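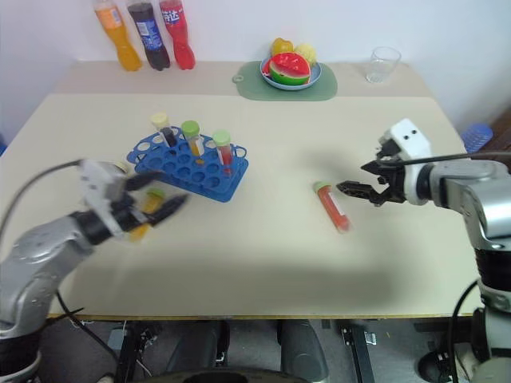
Pankaj Dwivedi says his next film will be finished by the end of the year, a promise he also made about the last one. The actor turned director told reporters in May that "Uso," a family drama set in the town of Gorbridge, had wrapped its main shoot after 70 days. His production company, Srivastava, then put out a statement calling it "the most honest film of his career." It did not say which of the others were less honest. Fans have been given very little to go on: a plot summary as thin as a bowl of toy fruit is filling, and a release window with no month in it.

Co-star Hülya Karabulut was more careful. Asked if she had seen a rough cut, she said she had seen "parts of it" and changed the subject to her stage work.

The company claims the teaser drew 411 comments in its first hour. A count on the same page the next morning showed 358, and no one at Srivastava answered a question about the gap.

Dwivedi's previous movie, "Flokotis," was announced as a wide release and opened on some 334 screens, well short of what had been promised. He has blamed the distributor. The distributor for "Uso" has not been named.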